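Back from the Flerley, feet killing me, writing this before I forget all of it.

So the new group show opened in November and I kept missing it. Finally went. Got there at 4, they close at 6, not enough time. The whole upstairs is Ariel Umali now, 31 drawings plus the big wall piece in the stairwell. Ink and house paint mostly. Ferry docks, laundry lines, the backs of shops on Tolentino Street. I used to live 3 blocks from there and I swear I recognized a drainpipe.

The stairwell one is the reason to go. It runs up 16 feet and you can't see all of it from anywhere, you have to climb. People kept stopping on the landing and blocking everybody. Me too. At the bottom it's all gray rooftops and then somewhere past the second turn the orange comes in, and I stood there way too long for someone with a parking meter running.
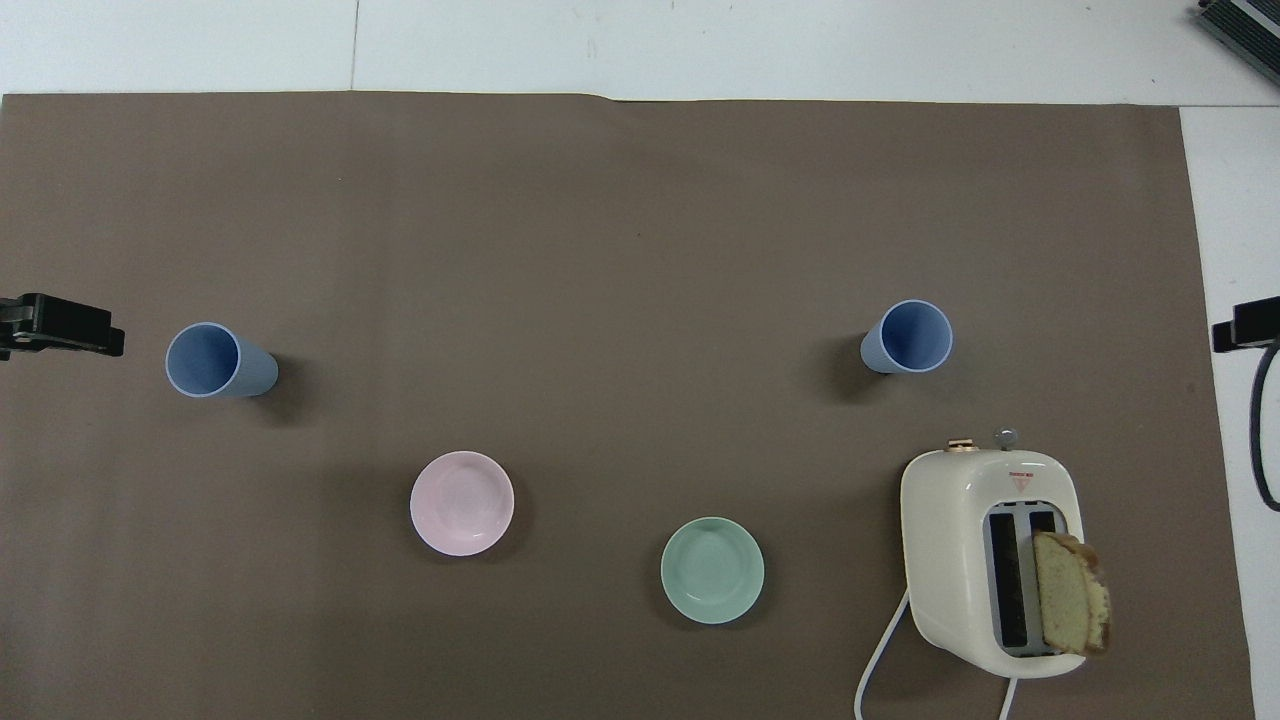
Downstairs was more mixed. A sound piece by the Tristedex collective that I couldn't hear over a school group. Fine, whatever, will try agian on a quieter day. Some textile work I liked a lot and forgot to write down the name, sorry. If you know who did the long blue banner with the stitched street map, tell me in the comments.

The catalog is thin – 208 pages sounds like plenty but half of it is essays in tiny type. Printed by Matent, nice paper, spine already cracking on the desk copy. I didn't buy it. Bought two postcards and a coffee. The coffee was bad.

Oh and the wall labels upstairs are hung super low, bring your glasses. A guard told me they're getting moved but didn't say when.

Might go back for the artist talk if I can get out of work early. It's free but you have to sign up at the front desk, the website form was broken when I tired it. Stairwell light is better before dark, so go ealier than I did.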